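Robot Teaching by Demonstration
Handout 5: Soft objects in the living room
Course leader: Maya Abu Hammour, Jillgate

In the previous handout we moved rigid parts on a table. Today we start with cloth and cushions, and you will drive both arms yourself from the Tudetberg station. Please read these pages before your turn. Each pair has 20 minutes and must save 8 complete demonstrations.

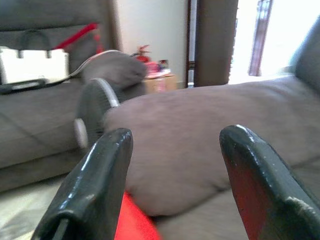
Speed is the first thing to learn. Beginners push the handles too quickly, and then the wrist view becomes blurred and the recording is of little use for training. Watch the fingertips in this view and keep the next object between them as you come closer. With a big, soft thing such as the mauve-grey cushion, the wrist view fills up early, so look at the head view also before you close the fingers.

For the cloth task, take one corner with the right gripper and lift it. Then bring the left gripper, open, to the other end of the upper edge. Do not pull until both grippers are closed.

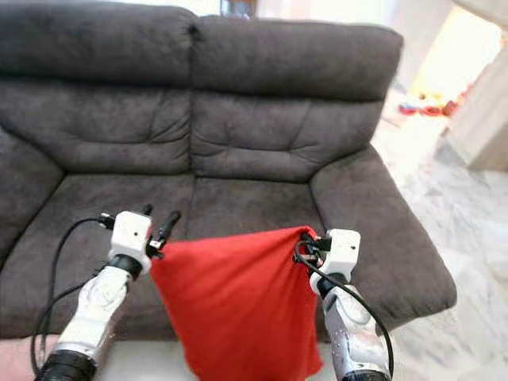
If the cloth slips, do not stop the recording. Go back slowly and take it again. A corrected mistake is useful for the learner, and in the Kong set we keep such parts and mark them with label 2. Delete a demonstration only if an arm has hit the furniture.

Homework: write half a page on why two operators may teach the same fold differently. Upload it to Jurkolel before the next session.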